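Chore robotics

Chore robotics is the branch of robotics that deals with everyday physical jobs in homes and small workshops: clearing a table, folding towels, loading a dishwasher, putting tools back where they belong. It differs from factory automation in one big way. A factory robot usually meets the same part in the same spot all day long, while a chore robot has to cope with whatever people left lying about, and that makes it one of the liveliest and most stubborn problems in the whole field.

Background

Robot vacuums and lawn mowers were the first chore machines to sell in large numbers. Both work on flat ground and hardly need to touch anything, so they avoid the hardest part of the job, grasping. Picking up a sock, a mug or a loose bolt calls for a machine that can find the object, choose a grip, lift without crushing and set it down again. People do all this while thinking about dinner!

Learning from examples has changed the picture a great deal. Older systems relied on hand-written rules for each object. Newer ones are trained on many recorded or simulated attempts, and the best of them can handle items they have never met before, which would have seemed like a wild claim not long ago.

State of the art

Progress is uneven. Sorting rigid objects on a clear surface works well in many labs. Cloth is harder, and anything tangled, such as extension cords or a drawer full of mixed hardware, still defeats most machines. Speed is another weak point: a person can tidy a workbench in a couple of minutes, and a robot may need far longer, with pauses between moves.

The Hinthorpe bench trial is a small but often discussed test of shop-floor tidying. It scores a machine on 5 jobs, among them gathering loose parts, wiping a surface and returning a hand tool to its rack. In the February round, the Rutolent system completed 3 of the jobs without help. It failed at wiping, where it pressed too lightly, and at hanging up a hammer, where it kept missing the hook. The Zekberg entry finished 2, but it was much quicker at gathering parts and recovered nicely after dropping one.

Simulation

Much of the training happens in virtual rooms. A simulated workshop costs little to reset, nothing in it breaks, and many copies can run at once. Latuheru, a simulation project for workshop tasks, offers 700 room layouts in which the furniture, lighting and loose objects can be changed from one run to the next. Blocks and bars are popular stand-ins for parts, as their simple shapes are easy to model and still leave plenty of ways to get a grasp wrong.

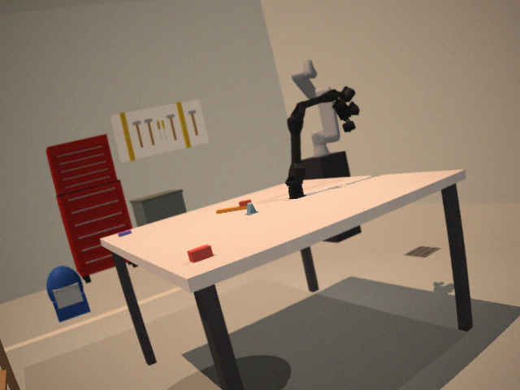
The trouble comes with the move to real hardware. Real surfaces are sticky, dusty or slick, and real objects bend and roll in ways a physics engine only approximates. Developers deal with this by varying friction, weight and color during training, then adding a smaller amount of practice on a physical arm. The gap has narrowed, though contact-heavy work such as scrubbing or screwing remains tough to carry over.

Outlook

Can machines do the chores yet? Some of them, some of the time, in rooms set up with care. Light tidying in a workshop looks closer than general housework, partly because tools tend to have fixed places and there are fewer pets and toddlers underfoot. Cost, safety around people and the need for a human to step in after a failure are still open questions, and long unattended runs are a major focus of current work.

See also: Robot grasping; Home automation; Workshop safety

Last revised 2022-05-07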